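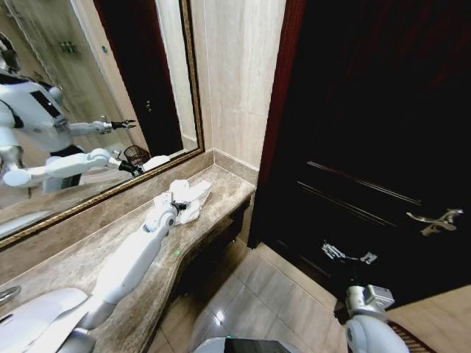
4.2 Offline reading and the size of the daily download

Figure 2. A white humanoid robot reflected in a mirror above a marble countertop.

The second part of the study looks at how readers of the Vinusik news app used the offline edition. Vinusik publishes local news for Salinas and the small towns near it, and many of its readers travel to work through areas where the phone signal is weak. The offline edition is a single package which the app downloads at 5 a.m. if the phone is on a home network. Before the study, each package held 100 articles with all their photographs.

We invited readers through a message inside the app, and 344 of them agreed to share their reading records during October. The records show which articles were opened, at what hour, and if the phone was connected at this moment. They do not show how long an article stayed on the screen, so we cannot say whether it was read to the end. Readers could leave the study at any time from the settings page.

Search articles, authors, keywords Go Advanced search

Participants were divided by chance in two equal groups. The first group kept the old package. The second group received a shorter one with 35 articles, chosen by the Vinusik editors and not by an automatic ranking. Both groups could still open every other article when they had a connection. The packages were prepared with Reltden, the publishing tool that the newsroom already had, and it was not necessary to change the design of the app.

The difference in the number of offline articles opened was small -- much smaller than we expected. Readers in both groups seldom opened more than 10 articles in one morning, and most of these came from the top of the list. Sports results and school news were opened often in both groups. Opinion columns were opened mainly in the evening, when the readers were again at home and the offline edition had no role.

Two readers from the short package group wrote to us to ask where the obituaries had gone. This section was left out by the editors in the first days and was put back after these messages. We kept the data from those days in the analysis, but the reader should have this change in mind when comparing the groups.

An earlier report on the Hivimach app (Villaseñor and Zamudio) found that a large download made people turn off the offline function completely. We did not observe this in our data. One possible explanation is that Vinusik downloads only on a home network, while Hivimach also used mobile data -- a cost which the reader could see on the monthly bill. The settings of the two apps are compared in Section 4.3.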